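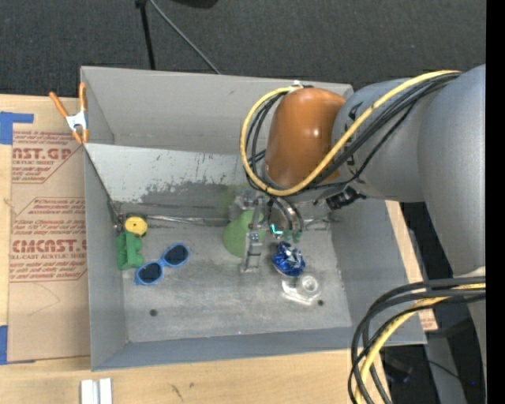

How many demonstrations does it take before the arm will pick something up on its own?
More than you want to do. For one bin of small things we were told to plan on 120 good ones per session, and a good one means a clean pick with no second try.

Wed 1 August

Got in early and had the bin to myself until Aroha came. Did the warm-up drives, open and close, up and down the full height, then over the four corners without touching the sides. The left side is still the awkward one. The wrist has to turn further than feels natural and my own hand runs out of turn before the arm does, so I have to press the clutch, unwind, and take it up again. Every time I do that there is a pause in the recording. Prodromos says pauses are fine if they are short. Lachlan says they are not fine at all. I have asked them to settle it between them.

The object set was changed over this morning. We have the green half-dome now, the soft one, and the blue sunglasses, and the little green figure with the bumpy limbs. The clear plastic thing is still in the set, which I had hoped it would not be. I can hardly find it against the grey when I am looking at the bin with my own eyes, and on the screen it is worse. I drive to the shine on the rim and hope. Charoen asked whether we should leave it out until the others are going well, and was told no, leave it in, it is there on purpose.

The half-dome is the nicest thing to pick. You come down beside it, shift over, close, and it gives a bit, so you can be slightly off and still get it. The sunglasses are the opposite. If I go for the lens the fingers slide off. If I go for the bridge I have to be lined up very well before I come down. I did the bridge every time this morning, and then at the break Aroha said she had been doing the arm of the glasses every time last week. So we have been teaching it two different things. We agreed on the bridge and wrote it on the sheet.

The yellow disc was the trouble today. If it ends up against the wall you can't get a finger behind it. The rule is that you nudge it out first and then pick, and the nudge counts as part of the demonstration. I tried it slowly and it looked to me like somebody prodding a beetle. Lachlan wants the nudge done in one movement. I managed that twice in the whole morning.

Stopped for lunch at half past twelve. Cheese roll, the rest of yesterday's soup. My shoulder was sore on the right side and I put the chair down a notch for the afternoon, which helped.

The afternoon was by hand instead of by remote. You hold the wrist yourself and walk the arm through the pick while it goes slack and records the joints. I prefer it for the height, because I can feel when the fingers are near the floor of the bin. I don't like it for anything else. It is heavy in the elbow, and you have to keep your sleeve out of the camera's view or the take is thrown away. Lost 12 that way before Charoen noticed. My own fault for wearing the big jumper. Rolled the sleeves up and carried on.

Ended the day on 100 kept, so 20 short. Cameron rang from Vestgate near five to ask for the total so far and I read it off the screen, 3,693 for the whole bin task. Cameron seemed happy enough with that. I said the total was fine but I would like a look at how many of the old sunglasses ones were done by the arm, and whether they should come out. Waiting to hear.

Aroha is driving tomorrow and I am resetting the bin between takes, which suits my shoulder. Need to bring a thinner shirt and ask Prodromos about the clutch again. Bus was late. Beans on toast, bed by ten.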